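Foam letters won't stay on black cloth backdrop

Posted in Crafts & Party Decor, Trovidville Community Help

I hung a black cloth behind a table and want big foam letters on it, two rows, one short word on each. The letters are light but they keep dropping overnight. I've tried regular clear tape and glue dots. The cloth also wrinkles badly where it bends around toward the wall. It's held at the two top corners and I can't put nails in. Any ideas?
randen37

3 replies

Sticky stuff grips lint more than it grips cloth, so tape will let go sooner or later. Use straight pins. Push each one through from the back of the cloth into the foam at a slant, 2 pins for a small letter and more for a wide one like an M. Lay the cloth flat on the floor while you do it and hang it afterward. Do the bottom row first and measure up from where the tabletop will be, or the table edge will hide the feet of the letters.
For the wrinkles, iron on low before any foam goes on. A curve will always show some folds. More clips along the top help.
Posted by Fonik
12 people found this helpful

hot glue. done
Posted by mrs_Šimek

Hot glue works but you won't get the letters off clean, and it can melt thin foam. I went with pins in April and nearly all of mine are still up. One row slopes down at the end because the cloth curves there, so step back and check before you pin the last letter.
Posted by tablecloth300 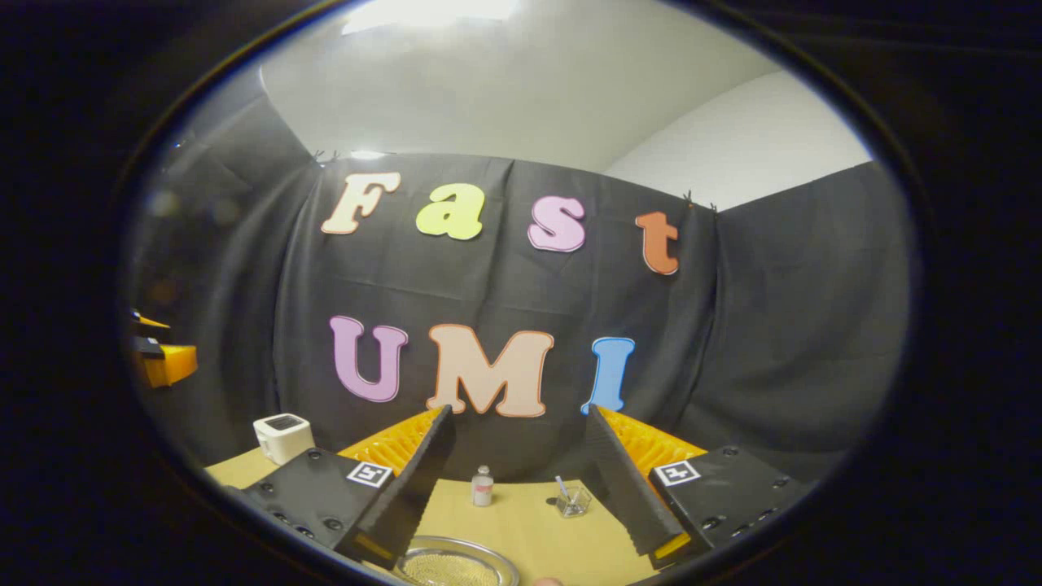
Foam letters in two rows on black cloth, clipped at the top corners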